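Walov Youth Running Program – Coach Handbook
Section 4: Setting Up a Beginner Session

38 shares | 3 comments

Read this section before your first session as lead coach. It covers setup, warm-up, the main run and sign-out for runners new to the program. Relay days are in Section 6.

Before the runners arrive

1. Pick up the Khoury kit bag from the equipment room. It should hold cones, bibs, the roster folder and the first aid pouch.

2. Check the roster for medical notes. Runners with an inhaler keep it on them, not in the kit bag.

3. Walk the whole loop once in the direction the runners will go. Move sticks and litter off the path and note any spot you can't fix.

4. Set out the start cones 2 yards apart. Put the turn cones where a runner can see the next one from the last.

Note: The Hesanwood loop is 1,105 yards. The Stumau loop is 287 yards and is the one to use for first-time groups.

Warm-up

5. Gather the group in a circle and have each runner say their name and one thing they want to work on. Keep it short.

6. Lead five minutes of easy walking and jogging, then leg swings and high knees. Leave out long held stretches before the run.

Caution: Do not let a runner join the main run without a warm-up. Late arrivals warm up with the assistant coach and join at the next lap.
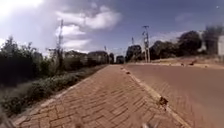
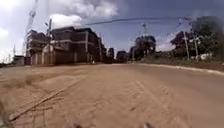 Brick sidewalk and sandy road.

Main run

7. Split the group into pairs of about the same pace. Partners stay together for the full run, including walk breaks.

8. Start the pairs 20 seconds apart. Begin with one minute of running and one minute of walking, and repeat for 12 minutes.

9. Stand where you can see the far turn. The assistant coach follows the last pair – never leave the last pair on their own.

10. Give one piece of feedback per runner per session. Praise effort and good partner behavior before talking about form.

Note: For runners who use a wheelchair or walker, agree on the route with the family ahead of time and set the same work and rest times as for everyone else.

Caution: Stop the session if you hear thunder. Move everyone inside and do not restart without approval from the site lead.

Sign-out

11. Walk one easy lap or five minutes, whichever is longer.

12. Check off each runner as they leave with the adult listed on the roster. If the adult is not listed, call the site lead.

13. Write the laps completed in each runner's logbook. A runner who reaches 70 laps gets a green wristband at the next session.

Comments (3)

Eglė Zariņš: Does a half lap count in the logbook? We had a few in December.

Thérèse Thibodeau: Full laps only, but you can add two halves together if they were on the same day.

Eglė Zariņš: Thanks, will fix ours.

Contact the program office | © Walov Youth Running Program | Back to top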